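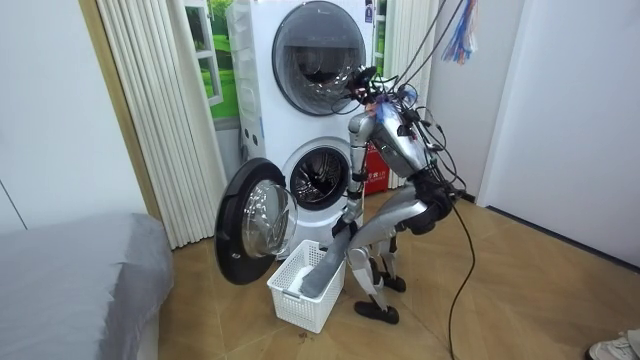
La colonne de lavage, machine du bas ouverte, et le panier blanc au sol.

Imprimer | Envoyer par e-mail

On m'a demandé deux fois ce mois-ci comment je m'organisais avec deux appareils superposés dans un espace aussi étroit. Je réponds ici, ce sera plus simple que par message.

La colonne est installée depuis janvier. Avant, les deux machines étaient côte à côte et prenaient tout le mur, ce qui obligeait à étendre le linge dans le couloir. Dorota Ziółkowski, qui habite l'étage au-dessus et a la même disposition, m'avait conseillé d'empiler. J'ai hésité longtemps, surtout à cause du kit de superposition. Celui que j'ai pris vient de chez Kołodziej et il a fallu deux personnes pour poser la machine du haut. Hubert Nowakowski est venu un samedi matin. On avait fini avant midi, pause comprise.

Le principal changement concerne le hublot du bas. Il s'ouvre vers la gauche et, une fois complètement rabattu, il déborde au-dessus du sol. Le panier doit donc se placer après l'ouverture de la porte. Dans l'autre ordre, on cogne le panier, on le repousse du pied, et il finit trop loin. Je le mets maintenant tout contre l'appareil, sous le tambour. Si une chaussette tombe, elle tombe dedans.

J'ai gardé un panier en plastique blanc. J'avais essayé un sac en toile sur armature, de la marque Udach, qui se pliait bien mais ne tenait pas debout avec du linge mouillé. Le plastique se rince et ne prend pas d'odeur. Il a coûté moins cher aussi. Je n'en remplis jamais plus des trois quarts, parce qu'il faut ensuite le soulever et que mon dos n'aime pas ça.

Pour vider, je commence par les grandes pièces, draps et serviettes, que je plie en deux grossièrement au fond du panier. Les petites choses viennent par-dessus. Au moment d'étendre, ou de charger le sèche-linge, on trouve d'abord le petit linge et on ne tire pas sur un drap entortillé avec tout le reste. C'est une habitude que je tiens de Genowefa Tomaszewski, ma voisine de palier pendant six ans, qui repassait pour tout l'immeuble.

Le tambour du bas est bas, justement. Il faut se pencher ou plier les genoux. Je plie les genoux. J'ai pensé à un socle pour surélever l'ensemble, mais la porte du haut serait alors trop haute pour moi. Elle est déjà à la limite : je vois l'intérieur, mais pour attraper ce qui est collé au fond, je prends un petit marchepied.

L'entretien n'a pas changé. Le joint noir du hublot, je l'essuie après la dernière lessive de la journée avec un vieux torchon, en passant bien dans le pli du bas où l'eau reste. Je laisse ensuite la porte ouverte quelques heures. Une fois par mois, un cycle à vide à 90 degrés avec du vinaigre blanc dans le bac. Certains déconseillent le vinaigre pour les joints. Je n'ai pas d'avis arrêté, le mien est en bon état. Pour le filtre de vidange, c'est moins commode qu'avant, il faut glisser un plat à four sous la trappe et travailler à genoux.

Le filtre à peluches du haut se nettoie à chaque séchage. J'ai sauté cette étape pendant une semaine au printemps et les cycles s'allongeaient déjà.

Côté dépenses, j'avais prévu 2000 zlotys pour le kit, le raccordement et les petites fournitures. J'en suis à presque 2000, en comptant le tuyau d'évacuation plus long que j'ai dû racheter parce que le premier était trop court de 17 centimètres. Igor Michalski m'avait pourtant dit de mesurer en passant derrière l'appareil et pas en ligne droite. Le tuyau vient de chez Vutura, il est un peu raide mais il ne fuit pas.

Il me reste à régler la question du rangement de la lessive. Le bidon est posé par terre dans le placard de l'entrée, je fais donc l'aller-retour à chaque machine. Une étagère étroite sur le mur de droite suffirait. J'ai repéré un modèle mais il fait deux centimètres de trop en profondeur et je n'ai pas envie de le recouper.

Si vous avez une colonne du même genre et une solution pour les bidons, écrivez-moi. Je mettrai les dimensions exactes de l'étagère quand elle sera posée.

Imprimer cet article
Envoyer cet article par e-mail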